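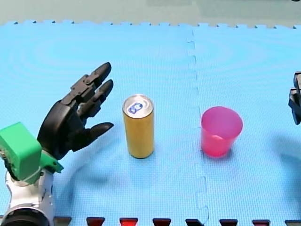

Okay, hi everybody, can you hear me in the back? Good. I'm going to talk for the next 16 minutes about floors, and mostly about the kind that comes in squares and locks together at the edges. I've been laying this stuff in shared workshops and hobby rooms for years now, and I still get it wrong! Blue is the color I get asked for most, the plain interlocking foam with the fine grid pressed into it, and if you look at the seam running down between the two tiles you can see the teeth, all those little bites. That seam is my whole talk, pretty much. And along the top there's the outside edge with its row of teeth still sticking up, which we'll come back to, because Jade MacLeod and I have been arguing over border strips since March.

(pause, drink some water)

So, first job. The Rind room. Some of you have worked in there. We needed 78 tiles, I ordered 78 tiles, and I want you to notice the mistake in that sentence. No spares. Then Rui Antunes points out there's a pillar. You cut around a pillar, you make one bad cut, and now you're short a tile and the next batch is a slightly different blue. You could see it from the door. I put a shelf on it.

Order extra. Please. I do 4 spares for a small room now and more if there's anything to cut around.

(ask: who here has foam down at home? wait for hands)

Second thing, seams. Start in the middle of the room and work out to the walls. I used to start in a corner, and by the time I got across the room the whole lot had crept sideways and the seams had a bend in them like a river. A little curve won't hurt anyone, you can live with that. What you don't want is teeth popping up where people walk. Press them down with the heel of your hand, all the way along, then walk it in socks. Naheed Jadoon uses a rolling pin and she's faster than me, so do that if you own one you don't bake with.

Third, stuff standing on it. People worry that tall skinny things will tip over on foam. A drink can on a flat tile is fine, I do it all day. On a seam, I'd move it over a few inches. Heavy shelving leaves dents, so put a board under the feet.

(skip the cleaning part if we're past the half hour)

Cleaning: vacuum first, then a damp cloth, barely any soap. Too much soap sits in that grid texture and goes gray. Humaira Rajput has the sign-up sheet for the Friday session at Steltano, where we'll lay a real floor together, so bring a sharp knife and a straightedge. Knee pads too, if you've got them.

Okay, border strips. Jade, do you want to come up?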